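Moving a 14 year old cat who drinks from one tap only

tabbytowers
We move on 12 March 2019 and I'm getting in a state about Paisan. She's 14, never lived anywhere else, and will only drink from the bathroom tap. Not a bowl, not a glass, not the fountain we paid silly money for. New place has lever taps that come out like a fire hose. Vet says kidneys are ok "for her age" but she mustn't go without. Anyone been through this? Three weeks to sort it.

mogsley60
Yes, with my old boy. Start now. Bowl in the bath under the tap, let it drip into the bowl, then after a few days turn the drip off. Took us nine days. He sulked.

Rowena Tolentino
Wet food. With extra water stirred in, like soup. Honestly stop worrying about the tap, most of what she needs can go in that way. Two tablespoons per pouch to begin with and work up. Ours has had hers like that since she was ten and hardly goes near a bowl.

tabbytowers
She licks the gravy off and leaves the lumps, then shouts. But will try the soup thing. Which food do you use?

Rowena Tolentino
Ellent, the pate one not the chunks. Chunks are hopeless for this, she'll pick round them. Mash it with a fork till theres nothing to pick round.

harbourcat
Going to disagree with the bowl in the bath. Tried it with mine and she took against the whole bathroom, wouldn't go in for a month. Some cats you can't nudge. I'd leave her routine exactly as it is until moving day and deal with it at the other end.

mogsley60
And if she won't drink at the other end? Then you've got a stressed cat AND a dry cat. Practise first.

harbourcat
A cat that's already wound up by boxes everywhere doesn't need her tap taken away too. Just my view. I've moved with cats four times.

mogsley60
Nobody's taking the tap away. It's a bowl. Under the tap.

tabbytowers
Please don't fall out over my cat, she isn't worth it (she is)

Flikine
What was wrong with the fountain? Was it plastic? Mine hated the plastic one and took to the ceramic straight off. Plastic goes whiffy. Also where was it - mine won't drink anywhere near her food, has to be across the room.

tabbytowers
Plastic, and yes, right next to her food. Oh dear. It's a Jallurar, cost me 47 quid. Hums a bit as well.

Flikine
There you go then. Move it first, costs nothing. If she still won't, try a wide flat dish, something her whiskers don't touch. Old pasta bowl does it. Fill to the very top.

Rowena Tolentino
Agree on wide dishes. Don't agree whiskers are a thing, think that's marketing, but wide and full does seem to work so who cares why.

harbourcat
One room for the first few days at the new house. Her bed unwashed, her tray, her blanket, door shut. Spare room is best. Don't give her the run of the place because you feel sorry for her, I did that once and spent the night with a torch looking behind a boiler.

mogsley60
That I do agree with. And change the chip details BEFORE you go, people always forget.

tabbytowers
Done the chip this morning, thank you. Had forgotten completley.

Update for those who asked. Fountain moved to the landing - ignored. Pasta bowl on the landing, filled to the top - ignored for two days, then caught her at it at 5am. Then she went and sat by the tap and shouted anyway. Soup going down ok if it's warmed. So bit of everything really. Harbourcat I left the tap alone in the end, mogsley don't be cross.

mogsley60
Not cross. Bowl's a bowl. Is she weighing the same?

tabbytowers
Same, kitchen scales and a washing up bowl. Not dignified. Spare room is all set at the new place and the bowl is going in first, before the kettle.

Flikine
Let us know how the first night goes. Expect yowling. Mine did 2 till 4 and then slept like a log on my head.

harbourcat
And don't panic if she doesn't eat the first evening. If it gets to a full day with nothing, ring the vet, not us.

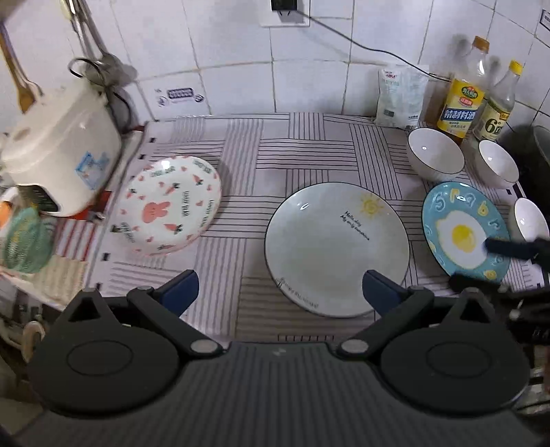 Reader comments

Peg_and_Tom
Found this while looking for something else, our 16 year old is the same but with the shower tray. Going to try the pasta bowl.

dunmog
Warmed soup is the trick. Not hot. Test it on your finger.

kittiwake47
Did she settle?? Can't leave us hanging

tabbytowers
Sorry! She did. Four days in the spare room, mostly under the bed, now has the airing cupboard. Drinks from the bowl and has found that if she sits on the basin long enough I'll run the fire hose on a trickle for her.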